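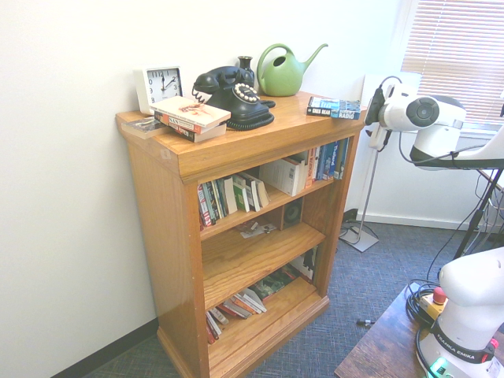
Why my savings rate didn't move when the loan rates did

13/02/2018

I have kept an account at the Granesham branch of the same bank since I moved to Ellville. In December I got a letter saying the rate on my home equity line was going up. The savings account wasn't mentioned, so I called. The man on the phone said savings rates are "reviewed separately." I asked when the next review was and he didn't know.

A home equity line is usually tied to the prime rate by contract. When prime goes up, the line goes up, often on the next statement. A savings account isn't tied to anything. The bank pays what it thinks it has to pay to keep your money there. If most customers leave their money alone, it doesn't have to pay much.

Stepan Holovko, who I used to work with at Ivanyshyn, told me to look at what the bank does with new customers. He was right. They were offering a $200 bonus for opening an account with a balance I already had. I asked if I could get it. I could not.

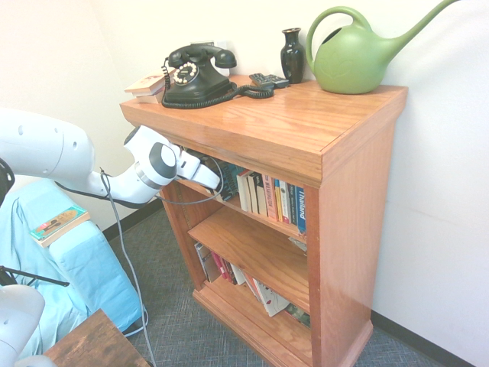
The credit union over in Cukholm was paying more on a plain savings account, and more again on a CD if you could leave it alone for 2 years. The early withdrawal penalty was 60 days of interest, so I read that part twice. It applies even if you only take out part of the money.

I moved 70 percent of my savings and left the rest where it was, mostly so the automatic payments would keep working. The paperwork was one form and a copy of my license. The transfer took longer than they said it would, and I had to call once to have a hold taken off.

I still have the home equity line at the old bank. I'm paying extra on it each month now, and I'll look at the rate again when the next statement comes.

We use cookies to improve your experience on this site. By continuing to browse you agree to our use of cookies. Accept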